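Grusitow – Jolata (new album) – impressions?

Ambient, Drone & Modern Classical > Releases

pedalfelt
Finally got through Jolata twice in one sitting. For anyone who hasn't followed, Grusitow is the piano and tape project that put out Bogale a while back, and Jolata is the first full record after it. It's one upright piano, strings on a few tracks, and what sounds like a lot of cassette delay.

My short take: side A is the best thing they've done. Side B loses me a bit. The long track that closes it has one chord change in the first half and I kept waiting for the strings to do something.

Curious where others land.

northloft
Opposite for me. Side A is pleasant but I've heard it before, both from them and from ten other people with a felt pedal. The closer is where they take a risk. The strings come in so low in the mix that on laptop speakers you won't hear them at all. Try it on headphones before you write it off.

pedalfelt
I was on headphones. I heard them. I just didn't think they went anywhere.

mono_weekend
Is the vinyl out yet, or only the download? The Samden page says pre-order, but I saw someone post a copy already.

quietbus
Vinyl is out, pressed in a small run. Mine is number 127. The sleeve is uncoated card and it picks up marks easily, so get an outer sleeve. The download code is on a loose slip inside, don't throw it out with the packing like I did.

mono_weekend
Thanks. Ordered.

hallamp
Did anyone see the February show? They played most of the new record with a string trio and it was a different animal from the studio version. Much louder for one thing. The second piece went on for almost 3 times the album length and the cello carried it. I came away thinking the record was mixed too politely.

northloft
I was there too, near the back, and the piano was buried whenever the cello got going. I'd take the record over that. Good encore though.

hallamp
The back of that room is bad for everything. From the side it was balanced fine.

tallow
Long-time reader, rarely post. I do think people are grading this against Bogale and it suffers from that. Bogale had tunes. You could hum the opening one. Jolata is more about the sound of the instrument, the hammers, the bench creaking and so on. If you come in wanting melodies you'll be let down by half of it.

pedalfelt
Fair, but they put melodies on the first side and then stopped. If the whole thing was texture I'd know what I was listening to. As it is, I get two records of 20 minutes or so that don't talk to each other.

quietbus
That split doesn't bother me. I play side B on its own in the evening. The sequencing on the download is the same, but without the break it does feel abrupt going from the fourth track to the fifth.

sixthfloor
Mastering question. My download is quieter than Bogale by a good amount. I had to turn the amp well up and then the next album in the queue nearly took my head off. Same for everyone?

northloft
Yes. It's meant to be quiet, there's a lot of range in it. Turn off any volume leveling in your player too, it pumps badly on the closer.

sixthfloor
Leveling was on. Turned it off and the closer is a lot better. The tape hiss stays put now instead of swelling up in every gap.

pedalfelt
Hm. I might have had that on as well. Will check tonight.

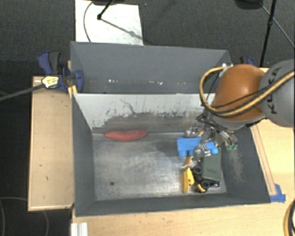 tallow
Let us know. It would explain the strings going nowhere, the leveling flattens exactly that sort of slow build.

pedalfelt
OK, it was on. Played the closer again with it off. The build is there, I'll give you that. I still think it's too long and I still prefer side A, but I take back the part about nothing happening.

northloft
I'll accept that.

mono_weekend
Copy came. Small warp, plays fine. First listen I'm with tallow, it's a sound record more than a tune record. The third track is my favorite so far, the one where you can hear the pedal lift.

hallamp
That one was the opener at the show. Does anyone know if Samden is putting out a live recording? There were mics over the piano and two more on the strings.

quietbus
Nothing on the label page that I can find. They did a live cassette after Bogale and it went up with no notice, so I'd keep an eye on the mailing list.

sixthfloor
If it's a cassette I'm out, my deck eats them. Hoping for a download.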